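A Three-Sided Screen for a Small Workbench
Friday, January 20, 2023
By Deirdre Buckley

Small parts roll. If your bench stands in the open, put a panel at the back and one on each side, and leave the front clear to work from.

Cut the back panel first. Mine is 140 cm wide, and the sides are 60 cm deep. Stand slotted rail along both sides of the top and tighten the fittings by hand until all the panels are in. Then go around again with a wrench.

Choose a pale, plain finish. A dropped screw shows up against it, and so does dust. Wipe the panels with a damp cloth and a little dish soap, then dry them. Skip scouring pads, which leave dull patches.

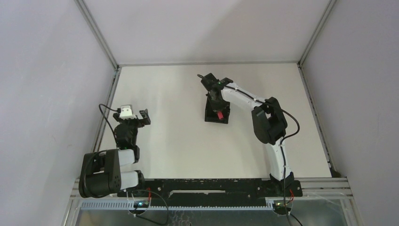
Keep the top as clear as you can between jobs. Tools can hang somewhere else. For the piece you are working on, one small open container is enough, and a black one like this is easy to find on an off-white surface. Empty it before you start the next job. Check the corner fittings every August, when I also oil the vise.

Recent
Sharpening a Block Plane
Storing Leftover Paint
Fixing a Drawer That Sticks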